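Clallstead Learning > Short courses > Early Childhood Support > Handouts
Courses Timetable Library Contact

Unit 3288 - Handout 4
The small table: dough, drawing and putting away
Notes by Aicha Kamel

We ended last class with the question from Anas Tazi, whether the dough and the markers should be on the same table or kept on two tables. I promised to write my answer properly. In my opinion one table is fine for a small group, if every thing has a place and the children can learn this place by heart.

1. The middle of the table

Begin from the middle. A sheet of paper or a mat with one big coloured shape on it works better than a line of tape. At my old centre in Ukbridge we used a circle, and the three-year-olds understood very quickly that "on the circle" means the thing we are using now. When the activity changes, the thing leaves the circle and another one comes. You don't have to explain it with many words, and this is helpful for children who are still learning English (and for teachers also).

2. What stands behind and beside

Behind the middle I put what holds other things: bowl, box, cup, small drawers. Tall things go to the back and flat things to the front, so no child must reach over a tall one. Markers should stand up if possible. When they lie down they roll, and the caps go under the radiator.

A small drawer unit is very useful for this age. Children love to pull a drawer, so let them do it, but put only one kind of thing inside each drawer. The top of the unit is also a good flat place for dough.

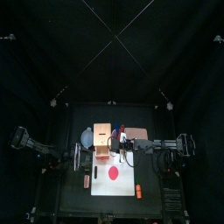 Bowl, wooden box and the sheet with the red circle.

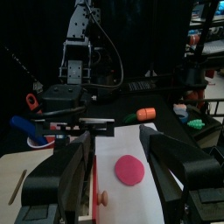 Pink dough on top of the white drawer unit.

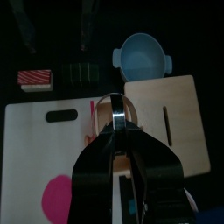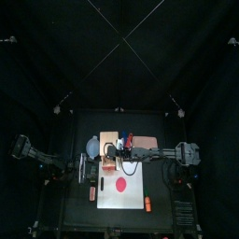 3. Dough

Keep the dough away from plain wood. It leaves a coloured mark and the salt dries in the grain. A smooth board is easy to wipe, and if the board has a handle hole the child can carry it alone to the sink.

Give each child one piece, the size of a mandarin. Flatten it a little with your palm before you give it. A ball rolls away and then there is a discussion about whose ball it was. I usually make a new batch every 14 days, and I write the date on the lid. If the dough smells sour, throw it out, even when the date is still good.

Wash hands before the dough and after the dough. Some of you wrote only "after" in your plans.

4. Drawing at the same table

Dough first, then drawing. The other direction does not work well, as the colour from fingers goes into the dough and by Thursday all the dough is grey. Between the two activities we need around 10 minutes for wiping and changing. New assistants often plan two minutes, and afterwards they feel late the whole morning.

Put out few colours. With two or three markers the children talk to each other and ask for a turn. With a full tin, each one takes a handful and guards it.

5. Putting away

Do it together with the children, and always in the same order:

- dough back to its tub, lid closed with a click
- caps on the markers, then the markers back in the cup
- boards and bowl to the sink
- drawers closed
- wipe the table with a damp sponge, from the far side toward yourself
- the sheet last, flat, never folded

Say the name of the thing and its place while you do it: "The bowl goes to the sink." Short sentence, same words each day. After two weeks many children say it before you.

Please do not correct a child who puts a thing in the wrong place while the others are watching. Wait, and put it right later, or ask the child quietly if the marker is happy in the drawer - the small ones enjoy this question very much.

6. For next class

Draw a plan of one small table in your own placement. Mark what is used, what is waiting and where each thing sleeps at the end. Half a page is enough. If your placement is at Samen House, ask the room leader before you move any furniture, as they share the room with the after-school group.

The reading is the Dvorak booklet, chapters one and two. The library shelf number is 1154. There are only a few copies, so please bring it back the next day.

Contact: Short Courses Office, Clallstead Learning | © Clallstead Learning | Back to top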